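Workshop Builds > Arms and Motion > Simulating the bench before we bolt anything down

sandonach_dave
Joined September, 73 posts

Hi all, long post, sorry in advance. A few of us share a workshop and we've been putting together an automated bench for yeast and water testing (two homebrewers, one aquarium person, it's a whole thing). One arm in the middle, one instrument at each end, and the arm does the boring part where you carry little samples back and forth for hours.

Before drilling into the table I wanted to model the whole corner of the shop. I've been at it for 19 evenings and I'm finally at the point where the arm goes where I tell it. The perforated top is in there, both instruments, the markers for the camera to find, even the junk on the floor, because I kept walking into the junk on the floor in real life and figured the model should suffer too.

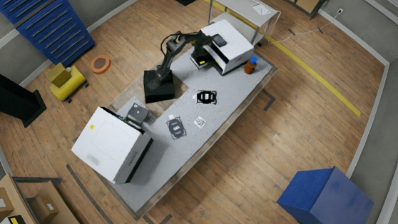
My trouble is the tray. The arm has to come in over the top of the far instrument and then drop down to the tray side, and every path I plan either swings the elbow way out or twists the wrist so hard the cables wrap up. I can get a clean move about 8 times in a row and then the planner picks some crazy route and the elbow goes for a tour of the room. Same start, same goal! Is this a seed thing? Do I need waypoints? I'd love to hear from anybody who has done tray loading with a small arm.

brosik
Moderator

Waypoints, yes. Put one straight out from the tray at tray height and one above that, then only let the planner be clever up to the first one. After that it's straight lines. Random planners do random things, that's the deal you signed up for.

Also fix your joint limits. If the elbow can physically flip in the model, sooner or later it will flip. I cut mine down to what I need plus a little extra and the weird tours went away.

pegboard_pete

Gonna be the grump. 19 evenings in a simulator and there's still no hole in the table? I built my pick and place with a tape measure and a cardboard cutout of the reach. Clamp the base down, jog it by hand, save the points, done. You can always move a clamp. Your model won't have the slop in the gripper or the tray that sticks when the shop is cold, so you're going to be teaching those points by hand anyway.

sandonach_dave

Pete, fair, and I will be teaching some points by hand for sure. But it's a shared shop and I get the bench maybe two nights a week. The rest of the time all I have is the laptop. Plus I already caught one thing: my first layout had the base farther toward the near end and it couldn't get to the tray at all without going nearly straight. Would've been a sad drilling day.

Nanami Takagi

I'm with Dave on this one, though I see Pete's point about the sticky tray. We did a similar loader at Reststead and the model saved us on reach and did nothing for us on grip. Two different problems.

Dave, have you thought about turning the instrument instead of fixing the path? Even a small turn can give the wrist an easier approach. I spent ages tuning a planner once and then rotated the machine a little and the whole problem went away (I was pretty annoyed). Also model the cables as a fat tube around the upper links. It's ugly but it'll stop the planner from picking the twisty ones.

pegboard_pete

Turning the instrument I can get behind. Fat tube sounds like more evenings.

brosik
Moderator

It's one cylinder per link, Pete. Ten minutes. Dave, what are you using for the markers? If you're trusting the camera for the tray position, check it from the actual working height. Mine read fine from far off and drifted when I got close.

sandonach_dave

Printed them myself, different sizes to see which ones read best. I'd been planning to use the camera for a rough position and then just trust the saved offset. Sounds like I should test that first.

OK, tried some of this tonight! Waypoints in, joint limits trimmed, fat tubes on. The elbow stays home now. It does still do a goofy little wrist spin right before the first waypoint, and I haven't turned the instrument yet, so that's next. The Sugiyama mount I ordered for the camera still hasn't shipped either.

Nanami Takagi

The wrist spin is probably the goal angle wrapping around. Check whether you're asking for a turn that's just past the limit on one side. It'll go all the way around the other way to get there.

sandonach_dave

Ohhh. Yeah, that's exactly the kind of thing I'd do. Checking tomorrow.

pegboard_pete

Post a picture when there's a hole in the table.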